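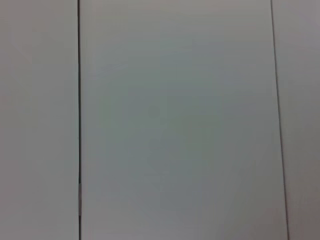

Wrist view up close to the panels, dark seam on the left, fainter one on the right.

Teaching the door task by hand – quick guide

Written in a hurry after the February sessions, will clean up later. Covers hand guiding first, then remote. Assumes the arm is already homed and the Wokon recorder is running.

Before you start

Clear the floor on both sides of the arm. E-stop within reach of whoever is NOT holding the arm. Check free disk space. Name the session after the task, no spaces, the uploader chokes on them.

Hand guiding

1. Put the arm in free-drive. Wait for the click.
2. Hold it behind the wrist. Not by the fingers, not by the camera cable.
3. Press record, count to 2, then move. The still part at the start gets trimmed off.
4. Come in straight. Slow down for the last bit.
5. Line up on a seam before you touch anything. Flat pale panels give the wrist camera almost nothing else to go on, so pick the strong line, the dark one, and use the same one every time.
6. Make contact, do the pull, let go, back off the way you came.
7. Stop recording. Keep or toss right away, you won't remember later.

If a seam looks slanted in the preview, check the wrist roll. Could also be the panel. Sort it out before you do a whole batch, I did 12 takes with the wrist twisted and had to redo the lot.

Getting too close is the usual mistake. Once the panel fills the preview you can't see the fingers or the edges, and it's hard to tell how far off you are. Fine for a moment during the approach. Don't park there – go back out til you see an edge, then come in again.

Remote control

Same steps, but with the Ortner handset. Set speed to low. Left stick is sideways and in/out, right stick is wrist. Squeeze the trigger only when you mean it, theres no confirm.

Keep your eyes on the side monitor for the approach and switch to the wrist view for lining up. Going back and forth makes for jerky demos. Nadja Widmer does the whole thing off the side monitor and hers come out smoother than mine, so try both.

How many

We stopped at 49 good ones for this task. Vary the start pose between takes, a hand's width is plenty. Lights on, lights off, blinds half down – mix those too.

After

Run the checker. Anything over 1,484 frames gets flagged as too long, usually somebody forgot to hit stop. Trim or delete. Then push the folder to Provden and write your initials in the log.

Arm back to home, free-drive off, handset on the charger.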